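Scarf weights for a Dranville winter

knotty_jo
Wednesday already and I've finally picked my December wardrobe project: handwoven scarves! The Reinholz ones drape SO well, and I love that old Jikov stripe.
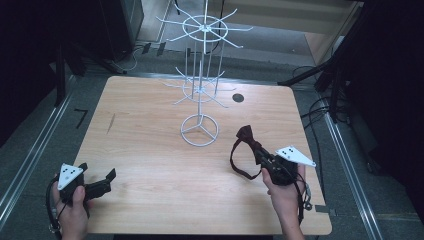

White wire spinner rack, two tiers of arms

loomlark
Love the stripe, but wool beats silk for your weather. I wore silk two winters and froze!

knotty_jo
Disagree! Doubled silk is plenty warm, and it ties smaller.

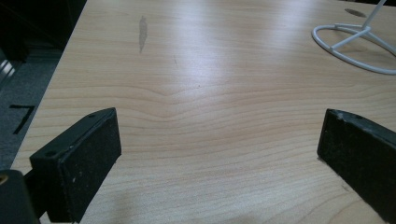 Grain on the pale tabletop

hemline643
Team wool here. Clekevbridge market had lovely undyed ones, 10 colors of fringe. Go early!

loomlark
Ooh, is the fringe knotted or twisted?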